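4. Recording Demonstrations at the Retort Stand

Read Section 3 first. If you skipped Section 3 and the arm is now moving in a direction you did not expect, press the stop button, then read Section 3.

This section covers how to collect demonstrations for the glassware tasks: reaching for the stand, closing on a clamp or rod, nudging the beaker, and backing away again without taking the tube along. One demonstration is one complete attempt by a human operator, start pose to end pose, recorded by the fixed camera and the joint log together. The learning system will copy what you do. It has no opinion about whether you meant it.

4.1 Before you start

You will need:

The arm, homed and warmed up (Section 3.2)
The Lamont hand controller, charged
The Cirell recorder, with space for at least 350 demonstrations
A retort stand with two clamp holders and a tube clamp
One clear tube and one plastic beaker
The green cloth
A second person for the first session of any new operator

The tube is glass. Keep a spare within walking distance and a dustpan within reach.

Note: Use the plastic beaker with the handle. The glass ones behave differently when pushed, and in July we spent two days finding out how differently.

4.2 Setting up the table

1. Lay the green cloth flat and pull out the wrinkles. A fold under the stand will make the base rock, and the system will learn to expect rocking.

2. Place the retort stand on the left half of the table with the base flat on the cloth. Press one corner of the base with a finger. If the opposite corner lifts, go back to step 1.

3. Fix the clamp holders to the rod, one high and one low. Tighten until they stop turning, then leave them alone. Operators with strong hands, you know who you are.

4. Fit the tube upright in its clamp. The pads should hold it firmly enough that it doesn't slide when you tap the rod, and no firmer.

5. Put the beaker under the tube, on the base plate.

6. Lead the gripper cables off to the right, away from the stand. Leave enough slack for the wrist to turn fully in both directions. Too much slack and the cable sweeps the table like a cat's tail.

7. Jog the arm down over the stand at slow speed until the fingers point down toward the base plate. Stop well short of contact. Save this as the start pose.

The start pose looks like this on the Rernodetti bench, with the wrist high, the fingers angled down and to the left, and the cables trailing right across the cloth:
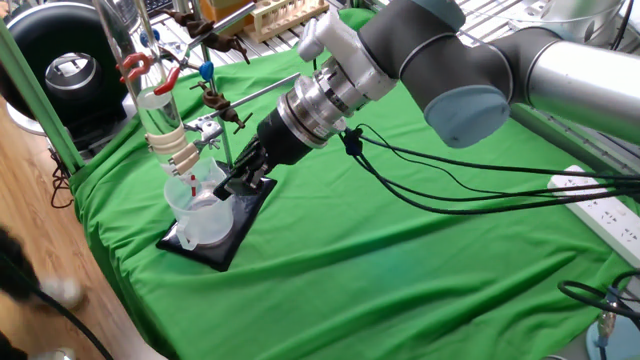

8. Check the camera view on the recorder. The fingers, the base plate and the whole beaker must all be visible. If your own elbow is visible too, move your chair.

CAUTION: The horizontal rod on the lower clamp passes above the gripper body in this pose. Do not raise the wrist straight up from here. Back away from the stand first, then raise. The arm is stronger than the rod and will not stop to discuss it.

4.3 Recording a demonstration

1. Press NEW on the recorder and pick the task from the list. If the task is not on the list, ask Yasmine Naciri to add it. Do not record it under the nearest thing. We once had 326 demonstrations of "move beaker" in which the beaker stayed exactly where it was.

2. Wait for the tone.

3. Move at an even pace. Hesitating in mid-air is the most common fault in new operators' recordings, and it is catching. The first trained policy on this bench used to stop above the stand for several seconds, apparently to think. It was doing a very good Evander Baird.

4. Complete the task and return to the start pose.

5. Press END, then mark the attempt GOOD, FAILED or DISCARD.

6. Put everything back by hand before the next attempt. Shift the beaker a little each time, inside the limits in 4.4.

Note: FAILED and DISCARD mean different things. Use FAILED when you made a real attempt and missed - the fingers slipped, the beaker tipped, the tube got bumped. We keep those and we use them. Use DISCARD when the recording itself is no good, for example when somebody called your name and you turned around with the controller in your hand.

CAUTION: Keep hands and sleeves out of the work area between the tone and END. To rescue something that is falling, press stop first. Beakers are cheap.

4.4 Varying the set-up

A set in which everything stands in the same spot teaches the arm about that spot. After every block of ten attempts, change one item:

Turn the stand slightly on its base
Raise or lower one clamp holder by a finger's width
Move the beaker toward one side of the base plate
Turn the beaker handle to face another way

Change one item only, and write it in the block notes. "Moved stuff" is not a block note.

Leave the surroundings as they are. Racks, boxes and the power strip may stay where people have put them, provided the arm can't reach them. The current set holds 2,125 demonstrations, and the untidy ones have trained as well as the others. Annag Geddes would still like her test tubes left alone.

4.5 When things go wrong

The recorder shows CAMERA LOST. Reseat the plug at the recorder end. Restart the block, since the clocks will no longer agree.

The gripper closes but the log shows it open. The Bradex adapter has come loose. Power down before touching it.

The arm stops with a force warning. You have pushed against something. Look before you clear the warning. It is usually the stand rod.

The tube slides down in its clamp. Mark the attempt FAILED if it happened during the task, refit the tube, and tap test again as in 4.2, step 4.

The controller vibrates twice and goes quiet. Flat battery. See the list in 4.1, third word from the end of the second line.

4.6 Ending the session

1. Return the arm to home, not to the start pose.

2. Take the tube out of the clamp and lay it in the padded tray.

3. Copy the session to the shared drive and wait for the check to finish.

4. Sign the sheet. Ruairi Semple reads the sheet.

Section revised 9 February 2021 by Oduor Barasa. Corrections to him, preferably with the step number.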